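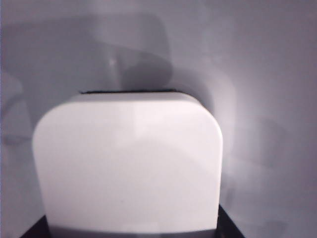 4.2 Short inscriptions on shared boards

We turn now to the smallest pieces of writing in the collection, and we hope the reader will be patient with us, as they took up far more of our afternoons than their size would suggest. By a short inscription we mean anything that stays on one line and can be written in a single go without the writer stepping along the board: a formula, a room number, a word somebody wanted to check the spelling of. Of the 400 board entries gathered at the Penard and Abera sites, 259 were of this kind. We had expected the long derivations to be the heart of the study, and the coding sheet was drawn up with those in mind, so a good deal of it had to be redone once we saw what people were putting up day to day.

The first thing we looked at was placement. Writers who know they have a lot to say tend to begin high and far to the left, much as they would on a sheet of paper, and they leave themselves room to come down. Short inscriptions are less settled. Many of them still begin in the upper part of the board, a little in from the left, even when nothing else is going to be written and the whole surface is free. Gundirar, in an earlier report on tutoring rooms, called this "writing for company," meaning that the line is placed as if others were going to join it, and we have kept the term because we are fond of it and because it fits a fair number of our cases. The entry in Figure 5 is a nice one to have in mind here. The equation takes up very little of the board and sits well up, with a great deal of blank surface left over.

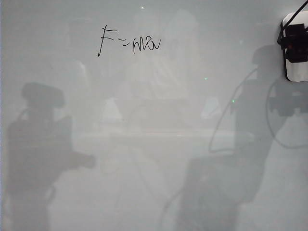 Figure 5. Short inscription ("F=ma") in thin black marker on a glossy whiteboard. Note the joined "ma" and the small, tilted equals sign.

The second thing was the shaping of the letters. Physics formulas are pleasant material for this, as the same few come up again and again in different hands, and F=ma must be the most faithful of them all. We coded each instance for the height of the first letter against the rest, for the position of the equals sign, and for whether neighboring letters were joined. A tall opening capital was common. So was an equals sign that had slipped a little low and had its two strokes drawn close together, as it does in Figure 5, where the dashes also lean. Our feeling is that the equals sign gets the least care of any mark on the board. It carries no risk of being misread between two letters, and the hand is already on its way to the next thing.

Joined letters gave us more trouble. In print, and in most careful notes, the m and the a in this formula stand apart, being separate quantities that happen to be multiplied. On the board they are very often run together in one line, as they would be in an ordinary word, with humps leading straight into the bowl of the a. Gemredhin's original coding note

For coding purposes we treated any unbroken stroke between the two letters as a join, whatever the spacing. Gebremedhin Berhe coded the full set and then a second time after a break of several weeks, and where the two passes disagreed we sat down with the entry and talked it over until we were content.

The last matter is the surface itself, and readers who have taught in a bright room will know what is coming. A glossy board gives back a good deal of whatever stands before it. In Figure 5 large dark reflections lie over both sides of the board, and the thin black line of the marker has to be read alongside them. The equation in that entry remains legible, and it was coded without difficulty. Other entries were less lucky, especially those written with a fine tip low on the board, and we set aside the ones where two readers could not agree on the characters. We also tried a matte panel from Trirkix at Abera in October, but the writers there found that it dragged under the marker and went back to the glossy one whenever they were given the choice, so we have too few entries from it to say much.

Marker width was recorded for every entry and is taken up with the other tool measures in Section 5.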